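Budgeting for hand-held gripper sets

Budgeting for hand-held gripper sets is the part of a robotics purchase that covers grippers carried by people, as opposed to those bolted to an arm. It takes in the tools, their spare fingers, the tables they are used at and the hours of the people holding them. The subject has a small literature, most of it written by sellers, and the figures in it should be read with care.

Price and what it covers

The list price is usually given for a pair. Fakano, a supplier whose sets are common in smaller workshops, charges 1397 euros for 2 grippers with a mount for each. Its brochure calls this "everything needed to begin". Buyers have disputed the phrase. The price leaves out storage, chargers and replacement fingers, and delivery is quoted separately after the order form has been filled in.

Sundqvist sells a cheaper set without mounts. The saving tends to shrink once mounts have been bought elsewhere, and the two prices are seldom compared on equal terms.

Tables and surroundings

Plans often put the cost of the workplace at nothing, on the grounds that any table will do. In practice tables get covered with sheets or paper, the coverings get marked and have to be replaced, and lamps take up room and need a socket within reach.
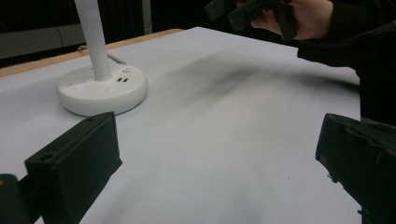 The Drositz workshop, which published its accounts for a year of such work, spent 257 euros on coverings, lamps and extension leads. None of this had been in the original plan. It was later entered under "sundries", a heading that had been meant for stationery.

Wear and spare parts

Fingers are the parts most exposed to knocks and rubbing. Sellers give their life in number of grasps, a measure that is hard to check and says little about how the tool was held or what it was pressed against. Scuffing does not by itself mean that a finger needs replacing, and there is no agreed point at which it does. Some buyers replace by date, which suits the seller.

Drositz put its spending on fingers and screws at 531 euros for the same year. Whether this is typical is unknown, as no other workshop has published a comparable sum.

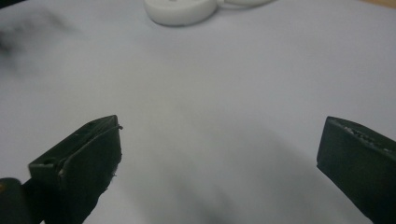
Skultia disagrees with setting money aside for spares at all, and in a reply to the Drositz accounts dated 20th March it argued that the sum showed careless handling more than honest wear. A buyer who trained people properly, it said, could leave the line out of the first year's budget and lose nothing. The reply gave no accounts of its own. Drositz answered in April that its training hours had been listed on the page before.

Staff time

Labour is generally the largest cost and the least well recorded. Sellers' worked budgets count only the time spent gripping. Setting out, clearing away, charging and repeating spoiled attempts are left to the buyer, who may not notice them until the following year's plan is drawn up.

See also: Leasing of workshop equipment; Spare parts contracts; Depreciation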